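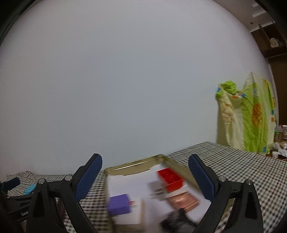 4 min read

Westwood Township Recount: Frequently Asked Questions

Last updated Jan 1, 2025

What is being recounted?

The vote on Measure C, the proposal to merge the Westwood and Drinby road districts. The first count was 2,318 in favor and 2,311 against, a difference of seven votes. No other contest on the fall ballot is part of the recount.

Did someone ask for it?

No. Under Plotness County rules, a recount starts on its own when the two sides of a local measure are 40 votes or fewer apart. No petition is needed and neither campaign pays for it. The cost comes out of the county elections budget.

Will all the ballots be counted again?

Yes. Every ballot from all 12 precincts is counted, including mail ballots and accepted provisional ballots. Ballots that were rejected in the first count stay rejected. A recount does not reopen questions about whether a voter was eligible. Those have to be raised in court, under a separate process.

Is it done by hand or by machine?

Both. Ballots go through the scanners again first. Any ballot the scanner reads as blank or overvoted on Measure C is set aside and looked at by a two-person board. The board members must come from different political parties. If they can't agree on what the voter meant, the ballot goes to the county canvassing board, and its decision is entered in the log.

After the scanners are finished, one precinct is drawn by lot and counted entirely by hand. If the hand count and the machine count don't match, all precincts are counted by hand.

Where does it take place?

In the ground floor meeting room at Mac Suibhne Hall. Parking is behind the building. The front entrance has steps, and the ramp is on the parking lot side.

Can I watch?

Yes. The recount is open to the public during counting hours, which are posted on the door and on the county elections page. You don't have to sign up, but you do have to sign in. Seats for the public are behind the rail. Each campaign may also name observers who can stand at the counting tables. Observers may take notes and ask the table supervisor questions. They may not touch ballots or speak to the counters.

Phones must be silenced. Photos are allowed from the public seats as long as no ballot can be read in them.

I made a mistake on my ballot. Can I fix it now?

No. Once a ballot has been accepted it can't be changed or replaced.

Can I find out how my own ballot was counted?

You can find out whether your ballot was accepted by calling the county elections office or using the ballot lookup. You can't find out how it was counted on any question. Mail ballots are separated from their envelopes before scanning, and there is no way to match them up afterward.

What happens if it ends in a tie?

The measure fails. A road district merger needs more yes votes than no votes.

When would the merger take effect?

If Measure C passes, the two districts combine at the start of March. The current Westwood and Drinby road boards stay in place until then. Plowing and pothole repairs continue as usual under the existing boards, so keep calling the same number you call now.

Does the result change my property tax?

Not this year. The current road levies have already been set for both districts. A merged district would set its own levy at its first budget hearing, and notice of that hearing would be mailed to all property owners.

Can the recount result be challenged?

Yes. Any registered voter in either district can file a challenge in county court after the result is certified. The filing deadline is printed on the certification notice. The elections office can give you a copy of the form but can't help you fill it out or give legal advice.

Where will the final numbers be posted?

On the county elections page and on the notice boards at the Westwood and Drinby township offices. Precinct totals will be posted with them.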